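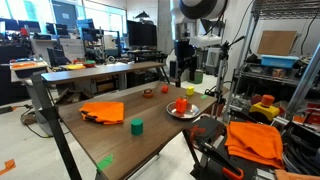

9月 Mullo 卓上片付け、遠隔操作での教示のつづき

昨日までの収録分は、操作者によって手先の高さの取り方が違いすぎたため、学習には入れないことにした。今日から手順をそろえて録り直す。課題の内容は前回と同じで、物を一つつかんで指定の場所に移し、手先を待機位置に戻すところまでを一本とする。初期配置は、皿の上にパプリカ、皿の奥側に小鉢と赤い丸い物と黄色いキューブ、左に畳んだオレンジの布、布と皿の間に緑の円柱を立てた並び。最初に録るのはパプリカを皿から布の上へ移す動作で、円柱が経路の途中に立つので、まっすぐ横に運ぶと当たる。前回の失敗の多くはここだった。

手順書の変更点を先に書いておく。
・つかんだあとはまず真上に上げる。横移動はそのあと。
・円柱を越えるときは上を通す。手前側を回り込む経路は今回は録らない。
・置くときは布に触れてから開く。浮かせたまま開かない。
・開いたら一度止めてから引き上げる。
・待機位置に戻るまで録画を止めない。

手前側の回り込みを外した理由。前回は上を越える人と手前を回る人が混ざっていて、Anikに学習させると途中で両方の中間のような経路を出した。中間がちょうど円柱に向かう。経路の種類が複数あってもいい学習方法にすればよいのだが、今の段階ではデータ側で片方に寄せるほうが早い。あとで回り込みだけのセットを別に録って、混ぜたときと混ぜないときの比較はしたい。

9:40 開始前の確認
操作側(Eveo)の電源を入れ、ゼロ点を取り直した。手首の軸だけ前回の値からずれていたので、治具に当てて取り直し。ずれの原因は不明。前回の終了時に操作器を机に寝かせて置いたのがよくなかったのかもしれない。終了時は必ずスタンドに戻すこと。

アーム側は原点復帰に問題なし。グリッパの開閉は全開、全閉を繰り返して引っかかりなし。Mikkelsenの指先パッドは交換したばかりで、まだ表面がすべる感じがある。アルコールで一度拭いた。拭いたあとも大きくは変わらない。しばらく使えばなじむと思うが、つかみの失敗が続くようなら古いパッドに戻して比べる。

テーブルの位置は、緑テープを貼った角を基準にして座標を確認した。手先を角の真上まで下ろし、表示の値を前回の記録と比べた。手前側の角は一致。奥側は少しずれていたが、テープの端を見るか天板の端を見るかで変わる程度の差なので、このまま進める。次からは天板の端で合わせると決める。テープの端は貼り替えると動く。

10:15 練習
本番の前に、各自で保存なしの練習をした。操作者は2人。前回も操作した側はすぐに感覚が戻ったが、今回から入った側は奥行きがつかみにくいとのこと。操作画面だけを見ているとパプリカの手前で閉じてしまう。横に立って直接アームを見ながらやると問題なくできる。

どちらで録るかを相談した。直接見て操作すると楽だが、方策が受け取るのはカメラの画像だけなので、操作者だけが知っている情報で動かしたデータになる。たとえば物の陰になっていて画面では見えない縁を、操作者は横から見てよけることができてしまう。今回は画面だけで操作する条件に統一した。慣れるまで時間がかかるのは仕方ない。

画面の表示を変えた。手先カメラの画像を大きくし、全体が見えるほうを小さくして左に寄せた。つかむ直前はほとんど手先カメラしか見ていない。逆に運ぶ間は全体の画面しか見ていない。切り替えボタンがあるといいという意見が出たが、足元のペダルに割り当てるとして、録画の開始停止とまちがえそうなので保留。

10:50 収録1(パプリカを布へ)
目標は採用30本。失敗したものも消さず、ラベルを付けて別に残す。

最初の数本は、上げる高さが足りずに円柱の上面をかすった。倒れはしないが位置がずれる。ずれたまま次を録ると初期配置が変わってしまうので、毎回置き直した。置き直しの目印として天板に鉛筆で薄く印を付けようかと思ったが、カメラに写って方策が印を頼りにする可能性があるのでやめた。代わりに、初期配置の画像を半透明で操作画面に重ね、それに合わせて置く方法にした。思ったより合わせやすい。ただし完全に同じ位置にしたいわけでもなく、ずらす量は別に指定する(後述)。

パプリカのつかみ方。へたの向きで難しさがかなり変わる。横からはさむと、肩のふくらんだところに指先が当たって回ることがある。回るとだいたい皿の縁に乗り上げる。皿は金属で縁があるため、低い位置をつかもうと手先を下げると、指先が先に縁に当たる。力覚のしきい値で停止したのが何回かあった。しきい値を上げるのは避け、手先の向きを少し回して縁に当たらない側から入れるようにした。この「少し回す」は人によって差が出るので、手順書に図を入れる。

もうひとつ気になったこと。皿もパプリカも光る。窓側が明るいので、時間によって見え方が変わるはず。午前と午後の両方で録り、片方に偏らないようにする。ブラインドで一定にしてしまう案もあるが、評価のときに毎回同じ条件を作るのが面倒なので、ばらつきとして入れておくほうを選んだ。

布の上に置く動作は、前回より良くなった。触れてから開く手順にしただけで転がりが減った。ただ、押しつけすぎると布の折り目が崩れる。崩れたら畳み直す。畳み直すと形が毎回違うが、これは許容する。布の形まで固定すると、実際に使うときに困る。

午前の採用は16本。予定より遅いが、後半は一本あたりの時間がはっきり短くなっている。

昼に軽く再生して確認した。採用にしたうち、最後に待機位置まで戻っていないものがまざっていた。録画停止のペダルを早く踏んでいる。戻りの部分がないデータが入ると、置いたあとその場で止まる方策になる。以前それで一日つぶしたことがある。戻りきっていないものは自動ではじくように、終了時の関節角を見る簡単なチェックをスクリプトに足した。該当分は採用から外すかどうか迷ったが、外して録り直す。上の16本はチェックを通ったものだけの数。

13:30 午後の再開
パプリカの残りを録った。午後は順調。目標に届いたところで切り上げた。

つかみ損ねてやり直したもの(一度空振りし、位置を直してつかんだもの)をどう扱うか。前回は全部失敗扱いにしていた。今回は「やり直しあり」という別のラベルにして、最終的に成功していれば残す。方策も必ず空振りするので、空振りしたあとの動きが入っているほうがいいと思う。ただし、迷って空中で長く止まっているものは外す。止まっている区間が長いと、その姿勢で止まることを覚える。停止区間を自動で詰める処理もあるが、グリッパを開く前の短い停止まで消えてしまうので、今は使わない。

14:40 収録2(黄色いキューブを小鉢へ)
キューブはつかみやすいが、向きをそろえて閉じないと角が当たって斜めになる。斜めにつかんだまま小鉢の上まで運ぶと、縁に引っかかる。小鉢が小さいので、位置の余裕がほとんどない。小鉢とキューブの間に赤い丸い物があり、低く運ぶとこれも動かしてしまう。収録1と同じく、真上に上げてから横移動、でそろえた。

放す高さは、縁より少し上。小鉢の中まで手先を入れると指を開く余裕がない。落とす形になるので布のときの「触れてから開く」とは手順が違う。課題ごとに違ってよいが、指示文と手順の対応をはっきりさせておかないと、両方まとめて学習させたときに布の上でも落とすようになるかもしれない。確認項目に入れておく。

こちらは採用25本で時間切れ。残りは次回。

この課題で操作者の差がいちばん出たのは速さ。片方は近づくときにかなり減速し、もう片方は同じ速さのまま入って最後だけ止める。どちらも成功はする。再生して並べると、ゆっくりのほうが手先カメラにキューブが長く写っていて、学習には向いていそうに見える。根拠はないので、操作者別に分けて学習させてみる。ファイルには操作者の記号だけを入れてある。

15:50 手でアームを動かして教える方法の試し
遠隔操作に慣れていない人でも録れるかどうか見たくて、アームを重力補償にして直接手で持って動かす方法も試した。つかむところの細かい合わせは、こちらのほうが明らかに速い。力のかかり具合がわかるため、皿の縁に当たる前に気づく。

問題は二つあった。まず、操作者の手と腕が画像に入る。手先カメラにも指が写る。このままでは学習に使えないので、軌道だけ記録し、人が離れてから同じ軌道を再生してそのときの画像を録ることになる。再生の前に初期配置を戻す必要があり、手間は倍近い。置き直しが少しずれると再生時に空振りする。パプリカは形のせいか、再生で失敗しやすかった。キューブは比較的うまくいった。

次に、手で持つと肘側が自由に動いてしまい、毎回違う姿勢になる。手先の位置は同じでも関節角がばらばらになるので、関節角を出力にしているAnikとは相性が悪そう。手先の位置と姿勢を出力にすれば問題ないのかもしれないが、そこを変えると以前の結果と比べられなくなる。今回は試しただけで、データは別フォルダに置いた。本番のセットには混ぜないこと。

16:30 配置のずらし方
今日の分は、初期配置をほぼ固定で録った。次回から範囲を広げる。案は次のとおり。
・皿は天板の右側の範囲で動かす。縁からはみ出さないこと。
・パプリカの向きは毎回変える。へたが真上のときと横のときが偏らないように、録る前に向きを指定する。
・円柱は布と皿の間で前後に動かす。経路をふさがない位置も少し入れる。
・布は向きだけ変える。
・黄色いキューブと赤い丸い物は入れ替えもあり。小鉢は動かさない。

配置は操作者に任せず、録る前に乱数で決めて画面に出す。人に任せると、つかみやすい場所に寄っていく。自分で録ったときもそうだった。

片付け時のメモ
・Eveoはスタンドに戻した。
・ケーブルが操作中に足に当たる。次回、始める前に壁側へ寄せて留める。
・指先パッドは今日の最後でもまだ少しすべる。次回の最初に古いパッドと比べる。
・作業台のほうに出した布を収録用の布と取り違えないこと。色が同じなので、収録用には裏に印を付ける。
・データはMulloの共有に転送済み。チェックサムも確認した。手元の分は学習が一度回るまで消さない。

今夜は収録1の分だけでAnikの学習を回しておく。設定は前回のまま変えていない。朝に損失の曲線を見て、おかしくなければ同じ配置のまま実機で試す。キューブの残りの収録はそのあとに入れる。

追記:手順書の図はまだ描いていない。手先を回す向きは、とりあえず言葉で「皿の縁に対して指が平行にならない向き」と書いておいた。読んでわかるかどうか、次に操作する人に確認する。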